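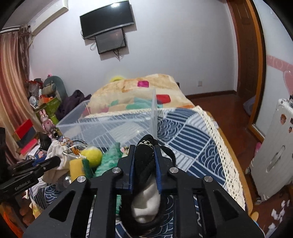
Socks should never be stored in shoes, writes a reader from Zetthorpe, who saw our March page on hallway closets and feels we let the subject drop. Shoes go in a box, socks go in a drawer, and anyone who mixes the two will be hunting for one or the other by winter.

We have thought it over and we disagree, at least for velvet. A sock holds the toe up, and it's going to be in the house anyway. The one above is white, the shoe is black with a chain ornament along its upper edge, and they look fairly settled together.

The Hismont Clear-Out, Room 3: The Bedroom
Posted 27/06/2025

Welcome back to the bedroom on Flanagan Street, 91 square feet according to the lease and a good deal less once you try to walk across it. The kitchen and hallway are on their own pages. We left this one for later because it has a door that can be shut.

The bed
Officially for sleeping. Currently the sorting table, with a clear plastic bin on the wave-patterned blanket and the toys gathering in front of it. The cream lace border deserves better company than a kitchen sponge, but the sponge was on the bed when we took the picture and so it gets its moment - yellow, with a green scouring side.

The soft toys
There is a dinosaur over by the shelf, a pink rabbit, and a shaggy green item that we have agreed to call a toy. The rule was one bin for all of them. The rule is under review.

The beads
Tangled. We gave them until the end of a cup of coffee and then put them down as "craft."

The quilt
Beige, fluffy, with square patches in pink, red and teal. It takes up as much space as a second person and won't fold smaller. It stays at the head of the bed until someone finds us a closet.

The screens
A television on the back wall, a smaller monitor under it, and cables hanging below. Cables are a separate page. They may be a separate website.

The suitcase
White, upright, covered in cartoon stickers on the side. We are thinking of it as a cabinet with wheels. Off-season clothes are going in, if we can agree what season it is.

Still to come: the shelf, the paper on the floor, and the bag for the Sasivier thrift store, which has one scarf in it so far.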